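Histlow growers' market to stay open through winter

December 22, 2018

The Histlow growers' market will run through the colder months for the first time, after the town agreed to lease it space in the former Clevitz furniture showroom.

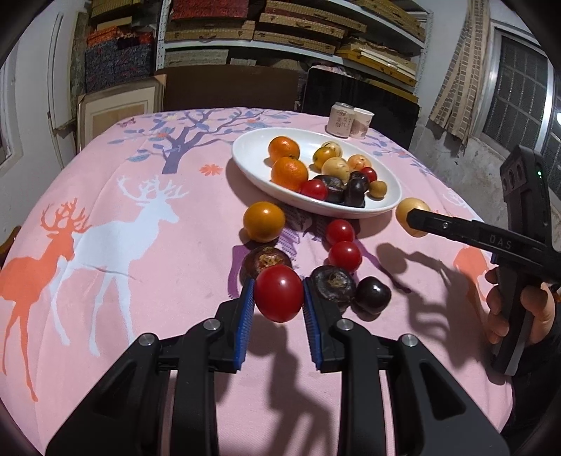
Until now the market has closed at the end of October, when the outdoor stalls on the riverside lot are packed up. Shoppers have then had to rely on the supermarket or drive to Koo, 32 kilometres away, where an indoor market is open all year.

The lease covers the ground floor of the showroom and runs for 2 years. Rent has been set at $591 a month, to be paid from stall fees. The upper floor will stay locked until work on the stairs is finished.

A survey mailed out with water bills in the fall drew 2,303 replies. Most people who answered said they would shop at a winter market at least twice a month, and many asked for more fruit and vegetables and fewer craft tables. Parking was the most common complaint about the riverside site.

Stallholders from last season have first choice of the indoor spots. Growers with heated greenhouses are expected to bring tomatoes, cucumbers and salad greens, while others will sell apples, squash, carrots and onions from storage. Eggs, honey, bread and preserves will be sold as they were in the summer. Hot food won't be allowed at first, as the building has no kitchen exhaust.

The Drumorico bus will add a stop at the showroom's side entrance on market mornings. Drivers can use the gravel lot behind the building, with the spaces closest to the door kept for people with disability permits. Dogs other than service animals will have to stay outside.

The first indoor market is planned for the second weekend in January, from 9 a.m. to 1 p.m. It will be held weekly after that, weather permitting. Notices of storm closures will be posted on the town website by 7 a.m.

Stall applications are available at the town office, which is closed over the holidays and reopens in the new year.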